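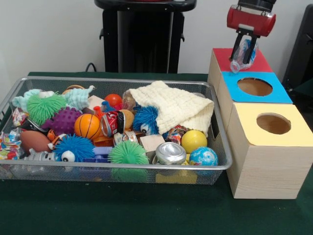
The Activity Room at Solura Family Center has changed the way it stores small toys and household items. Under the previous arrangement, these items were kept in closed bins on the lower shelves, and families using the room in the morning had to empty a bin in order to find a single ball. The shared stock is now brought to the table in a wire-mesh basket with a metal rim, and the contents can be seen through the sides as well as from the top. Children who come in asking for the basketball-patterned ball or the brown toy football can point to it without help. The row of wooden boxes to the right of the basket is used for sorting at the end of each visit.

The change was proposed in March by Veerle Verbeke, Activity Room Coordinator, following a review of the 87 items then held in the collection. Items with worn seams or missing parts were withdrawn at that time. The remaining stock was cleaned and returned to use, together with a number of pieces donated through the Negash Toy Exchange. Center members are thanked for their generosity, particularly with the spiky balls, which continue to be the most requested items in the room.

Sorting takes place at the cloth-covered tables. Members are asked to begin with the larger soft toys, which tend to cover everything beneath them, and then to move on to balls, blocks and smaller pieces. A set of cardboard cubes in yellow, blue and pink, each with a round opening in the top, may be used by younger children who wish to take part.
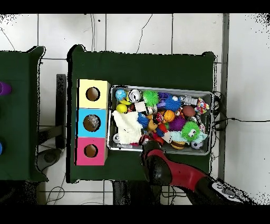

The colored cardboard cubes beside the toy tray.

Several members have asked whether household items belong in the collection. They do, within limits. Clean, empty drink cans and plastic bottles are welcome, as they are useful for sorting games and for pretend shopping. Glass is not accepted, and cans with sharp or torn openings should be placed in recycling. Ibsa Gebretsadik will check donated items before they are added to the stock - please leave them at the front desk and not in the basket itself. 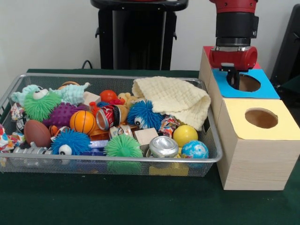 Soft toys, balls, blocks and cans in the shared basket, with the sorting boxes at right.

Families may borrow up to 3 items at a time for a period of 2 weeks. Loans are recorded at the front desk, and borrowed items should be returned there so that they can be wiped down before going back into use. Knotted rope toys should be returned dry.

The center is also seeking replacement cloths for the tables. Dark green is preferred, to match those in use. A contribution of $50 toward this purchase has been received from Birger Eide and is gratefully acknowledged. Questions about donations or loans may be directed to Eyerusalem Mersha at the front desk.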